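Sellbridge Furniture Hire: common questions

How long can I hire for?
The minimum is 3 months. After that it rolls over monthly.

Is there a bond?
Yes — $1000, refunded after pickup.
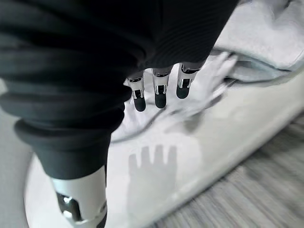 Sofas over $4000 new attract a higher bond, which we quote first.

Do you deliver to flats?
Yes, if the lift or stairs are wide enough. Send measurements when you book.

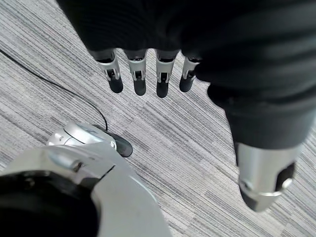
What colours are there?
Mostly greys and neutrals.
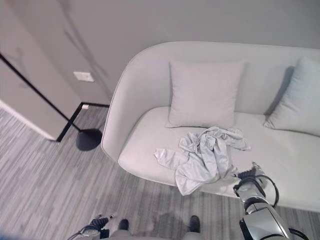

Light grey sofa with curved back

Can I buy it later?
Yes. Email Iresha Bandara.
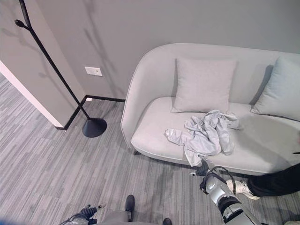

Rounded arm, single long seat cushion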